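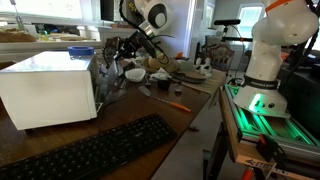
Serrano, 2022-02-05

A work table collects things. Mine gets a bowl, a cup, a roll of blue tape, paper, a cable, and after some days I cannot find a free place for my elbows. I tried several methods to keep it in order and these are the ones I still use.

Take away the paper first. Crumpled paper and tissues make any table look two times worse than it is, and small parts like to hide under them. I look inside each piece before I throw it in the bin, after I lost a good screw this way.

Give the tape one home. A roll lying flat on top of a box is easy to see and does not run away. If it stays there for months, the side collects dust and the first turn does not stick well. Cut off that piece and continue.

Tools with a blade should lie in the same direction, always. A bright orange handle is a help here, you see it even between many other things. Still I put the blade away before I move the keyboard or wipe the wood.

Cables go along the back. A thin dark cable on dark brown wood is hard to notice in the evening, and it pulls a cup down very easily. I use two clips from Trolico, the small ones, and they hold well on a thick table edge.

For scratches, put a strip of cloth where the round and heavy things stand. Wash it once in a month. For a glossy top I use a soft cloth, almost dry, and one spoon of Umwood soap in 3 liters of water. Do not leave drops - they make white rings, and to remove them is much more work than to wipe.

If the gloss is already tired, sand very lightly with 600 paper, then with 1200, and only after this put new oil. Try it first in a corner.

Small figures and toys can stay. I keep them at the far end, side by side, and lift them when I clean. In March I will write about drawers.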